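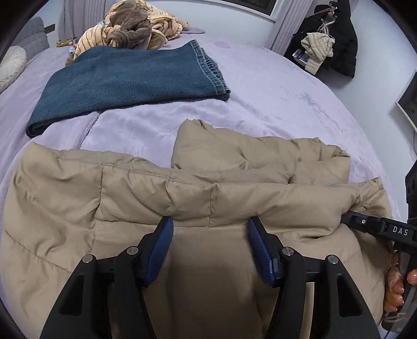 The beige puffer spread out on the bed, jeans already folded behind it.

How do you fold a puffer jacket so it stays folded?

Asked in Closets, Laundry and Storage

I'm trying to get the winter stuff off the bed and into a drawer before the end of March, and the jeans took me ten seconds. The jacket is another story. It's a quilted puffer with the horizontal sections, the kind with a slick nylon surface, and every method I've found online seems to have been filmed by someone who cut the video right before the thing sprang open again.

So far I have tried folding it in thirds like a sweater (opens by itself), rolling it from the bottom hem up (makes a log the size of a bed pillow, then unrolls), and the one where you tuck everything into the hood. The hood one sort of worked, but the lump was too tall for the drawer, which is 37 inches wide and not deep at all.

A coworker swears by those vacuum bags. I'm suspicious. I bought a set from Vumcombe a couple of years ago and half of them had filled back up with air by summer. I also read that flattening a puffer for months ruins it, and then on another site that this is a myth. I don't know who to believe and I'd rather not kill a jacket I like to save one drawer.

The tag says polyester fill, if that matters. No closet space, please don't tell me to hang it.

Posted from Trirnport

3 answers

Answer from Gangadharan Salian
Marked helpful by 40 readers

I doubt there is any fold that "stays" with nothing holding it. The fill pushes back and nylon slides on nylon. Anyone who shows you a neat square is either holding it down or has a very thin jacket. What you can get is a fold that holds long enough to put something around it.

Do it on the bed, but lay it on a sheet or straight on the mattress if you can. On a plush blanket the jacket sinks in and you can't press the air out properly.

Zip it all the way up, empty the pockets, and turn it face down. Smooth the hood flat against the back so it isn't standing up in a heap behind the collar. Fold one side in toward the middle with the sleeve laid straight down along it, then the other side the same way. You want a long strip a bit narrower than your drawer is deep, front to back.

Now the part people rush. Start at the hem and fold up one or two of the quilted sections at a time, making each fold at a stitched seam. The seams are the only thin places on the whole jacket. If you fold across the middle of a puffy section you are fighting all the fill in it. Lean on it with your forearm after each turn and wait for the air to go out. It leaves slowly through the stitching, and if you go fast you just push it up into the shoulders.

When you reach the collar, put a wide band around it. I use strips cut from the waist of old leggings. Rubber bands leave a dent and I don't trust them not to go sticky over a summer. A pillowcase also works if you fold the loose end under tight.

On vacuum bags: for down I wouldn't. For polyester fill I have seen people say it's harmless and people say the jacket never came back, and I haven't seen anybody show a before and after that convinced me. Polyester can take a set crease if it's squashed hard for a long time, so I'd go with gentle pressure and leave it at that. Wash it first, too. Body oil and whatever is on the cuffs will be harder to get out in October.

If it still doesn't fit the drawer after this, it isn't going to fit. Measure the height before you spend an evening on it.

Answer from closetcase2000

Just roll it and stuff it in one of the sleeves lol. works with mine everytime

 Comment from the asker: Which sleeve? The sleeves on mine are as narrow as my arm. How thick is your jacket?

 Comment from closetcase2000: its more of a windbreaker i guess

Answer from Ivan Didenko

I used the seam method above and it's decent, with two complaints.

First, face down didn't suit mine. The zipper ends up on the outside of the bundle and catches on whatever else is in the drawer. I lay it face up and it folds the same.

Second, I think the drawer is the wrong place for it. A puffer folded small takes the room of four pairs of jeans, and jeans don't mind being flat. I'd leave the drawer for them and put the jacket in a pillow sham. Two shams on the bed, one with a real pillow and one with the coat. It's lumpier than the real one, and guests have not complained, though I wouldn't expect them to. Forget the special storage cubes from Mulleck or Panicker. I've owned both. The Panicker zipper split the first time I closed it over a coat, and the Mulleck one is a pillowcase with a handle at six times the price.

Whichever way you go, take it out the day before you need it and shake it hard. Mine has a crease across the chest every fall that takes a day or two on a hanger to relax. One year it took longer and I ran it in the dryer on no heat with a couple of tennis balls. It looked better, but it had also been hanging for a week by then, so I can't say which did it.

 Comment from the asker: Tried it on the seams, face up. Fits the drawer with the band on, barely. I'll believe it when it's still shut in a month. Not doing the sham, the bed has enough on it already.

 Comment from Gangadharan Salian: Fair point about the zipper. Mine has a flap over it so I never noticed.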